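Section 7. Snagging and unintended retention: the Culow laundry cell

Reading before Friday: the fault log for the Culow cell (handed out last week) and the chapter on gripper force limits. Bring the log to the tutorial. The worked timings at the end of it are needed for Exercise 7.2.

7.1 Background

The Culow cell loads and unloads a front-loading washing machine with a single arm and a parallel gripper. The two fingers are metal, with angled pads at the tips. The control software, Fisby, was written for picking boxed goods and was later adapted for cloth. Most of what went wrong in May follows from that history.

Boxed goods have two useful properties. They are either in the gripper or they are not, and the distance between the fingers shows which. Fisby therefore decides whether it is holding something by comparing the finger gap with a threshold of 2 mm. If the fingers close to less than the threshold, the grasp is recorded as empty. If they stop short of it, the grasp is recorded as full. For a carton this is adequate. For a single layer of thin cloth it is not, and the difference should be kept in mind throughout this section.

7.2 The fault

The event was recorded as "arm stopped, door contact". The sequence below is taken from the joint records and the gripper log.

The arm entered the drum and closed on an item. The gap reading was under the threshold, so the grasp was recorded as empty. The fingers opened and the arm began to withdraw in order to try again. One item was not released. It had caught on the outside of a finger, where the gap sensor has no means of detecting it. The arm, believing itself empty, took the short path to its waiting position. That path passes close to the open door, with a clearance worked out for bare fingers.

The trailing item was drawn between the finger and the door. The load on the wrist rose, the force limit tripped, and the arm stopped with the brakes on. No part of the machine was broken. The door hinge needed to be checked and the cell was out of use for the rest of the shift.

Note the order of events. The force limit did its job, and it was the last of the protective measures to act. Everything before it had passed the movement as normal.

7.3 Where cloth can catch

A finger designed for rigid parts has features that do no harm until the load is soft: screw heads, the step between a pad and its block, the gap behind a joint. Each is a possible snag point. Fluffy and looped fabrics are the worst, as the fibres can hook on an edge that a smooth cloth would slide over.

The door opening adds its own difficulty. The arm has to work past the rubber seal at the bottom of the opening and the inner face of the door at the side. An item held outside the fingers therefore has two surfaces to rub against on the way out, and either may pull it free or pull it tighter. Which of these happens cannot be predicted from the finger position.

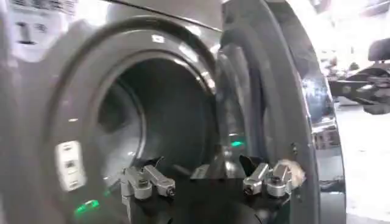

Unai Sarmiento objects to the word "snag" for this class of fault. In his view it puts the blame on the cloth and the finger, when the failure lies in a controller that treats "not between the fingers" as "not on the gripper". He would have the fault filed under state estimation, and would leave the finger shape alone until the software can report that it does not know.

The objection is a fair one and the classification used in this course has been changed to reflect it. In these notes, "snag" means the physical event only. The fault is called unintended retention: the gripper holds an item which the controller has recorded as absent.

The second half of the objection is less easily accepted. A controller that reports uncertainty still needs something to do next, and with exposed screw heads it will report uncertainty often. Both changes are needed. The order in which they are made is a matter of cost.

7.4 Why the tests did not find it

The acceptance test, known as the Parisi test after the building where it was first run, consists of 1,000 pick cycles. The cell passed. Three features of the test explain the result.

(a) The test load was flat woven cotton, all of one size.

(b) A cycle was scored by the gap sensor, so the test used the same measurement as the controller. A retained item could not be counted as a failure unless it also stopped the arm.

(c) The door was taken off to give the test staff a clear view into the drum. The contact that stopped the arm in May could not have taken place.

Point (b) is the most general. A test which relies on the sensor under test will confirm that sensor's errors.

7.5 Changes made

Wrist load is now compared before and after each release. A difference above the noise level marks the gripper as "unknown", and the short path is barred in that state. Light items remain a problem: a small dry item may weigh less than the noise, so the check reduces the fault without removing it.

The withdrawal path has been moved away from the door, at the cost of a longer cycle. A Brasier cover, a close-fitting sleeve over the finger joints, is on trial. It hides the screw heads but leaves the step at the pad.

Clearing a retained item by hand is permitted only with the arm isolated and the isolation checked. A stopped arm with its brakes on may still hold a load against the door, and may shift when the item is cut or pulled free.

7.6 Exercises

7.1 Draw the states of the gripper as Fisby originally held them. Add the state "unknown" and mark every transition that leads into it.

7.2 Using the timings in the log, find the latest moment at which a wrist load check could have prevented the contact. State what you assume about the weight of the item.

7.3 Rewrite the Parisi test so that scoring does not depend on the gap sensor. The number of cycles is to remain the same.

Answers to 7.2 should be handed in on one side of paper, with units.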